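Floser Council Speech Corpus

Data card and README, version 2

Last changed: Thu 16 October

Summary

Floser is a collection of public statements from town and district council meetings. Each statement is labeled with its topic, its position on the motion under discussion, and its form of address. It was made for people who study how local politicians speak to each other, and to residents, when the cameras of the national news are not there.

The corpus has 272 meetings from 39 councils. All text is in English. The councils are in three regions, called Celside, Mokoena and Predano in the files. These are our own region names and you will not find them on a map. We use them so that a council is not recognized at first look, although the meetings were public and a patient reader can find out which ones they are.

What is in the package

meetings.csv – one row for each meeting, with the region, the type of meeting (regular, budget, special) and the length in minutes.

statements.csv – one row for each statement, with the text, the speaker code and the labels.

motions.csv – the short text of each motion and the result of the vote, if there was a vote.

codebook.txt – the full rules for the labelers. Please read this before you use the position label, it is less simple than it looks.

changes.txt – differences between version 1 and version 2.

How the statements were collected

The source is the written minutes, when the council publishes them word for word. Where only a summary exists, we took the sound recording and typed the text by hand. The column source_type tells you which way was used. Typed text keeps repetitions and broken sentences. Published minutes are usually cleaned by a clerk before they go online, so you should not compare sentence length between the two types.

We took meetings only if the agenda, the text and the result of votes were all available. This excludes many small councils that do not publish votes. Predano is for this reason smaller than the other two regions, and its councils are mostly larger towns.

Closed sessions are not included. The public comment part is included only in Celside and Mokoena. In Predano the residents speak before the meeting is officially opened and their words do not go into the minutes.

Labels

Topic has 17 values. The most frequent is land use, and after it come roads and parking, the budget, schools, and police. The value "procedure" is for statements such as a request to close the debate. If a statement has two topics, the labeler chose the one which takes more words.

Position has four values: for, against, mixed, none. It is always the position on the motion, never on the general subject. A council member who likes bicycle lanes but votes against this bicycle lane because of its price gets "against". Many users of version 1 misunderstood this, and we have rewritten that part of the codebook.

Address says to whom the statement is directed: the chair, another member, the staff, the residents in the room, or unclear. In Mokoena the rules of order demand that everybody speaks to the chair, so the label "chair" there tells you mostly about the rules.

Two labelers worked on each statement, and a third decided when they did not agree. The third decision is marked in the column adjudicated. The labelers disagreed most often between "mixed" and "none". If you train a classifier, we suggest to try first with these two values put together.

Party

There is no party column. In many of the councils the elections are officially without party, and we did not want to guess from a yard sign or from a newspaper. Some members say their party aloud in a statement, and this text stays as it is. Please do not build a party label from names and outside lists and publish it as a part of Floser.

Names and privacy

Elected members have a speaker code that stays the same in all meetings of one council. Residents have a new code in each meeting, so it is not possible to follow one person over time. Names, street numbers and telephone numbers of residents were replaced with a tag in square brackets. We checked this by hand and still found over 30 missed cases after version 1 was released in May. They are corrected. If you find another one, write to the address in the package and we will correct it also.

Known problems

The speaker code is sometimes wrong where two members talk at the same time.

Amendments are stored as separate motions, but the link to the main motion is missing for part of the Celside meetings.

Budget meetings are long – one of them fills almost a whole day – and they weigh heavily in any simple word count. Use the meeting type column to balance this.

Irony is not labeled. A sentence like "what a wonderful plan" can be labeled "against" because of the sentences around it, and if you cut statements into single sentences you will lose this.

Use

The data is free for research and teaching. For commercial use please ask first. It should not be used to score or rank individual council members, because the meetings are a selection and not the full record of anyone's work.

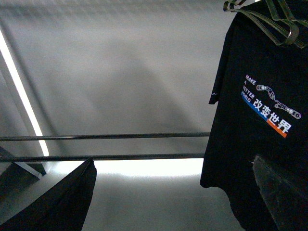
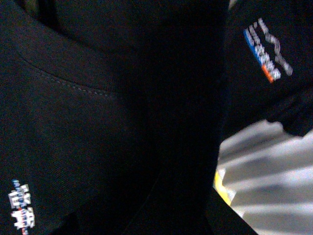
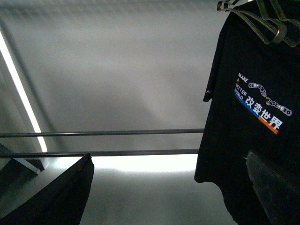
Can I join the statements with the result of the vote?

Use the column motion_id, which is in both statements.csv and motions.csv. Statements made outside of any motion have an empty motion_id and will fall out of an inner join, so take a left join if you want to keep them. The vote result is for the whole council only – votes of single members are not in this version.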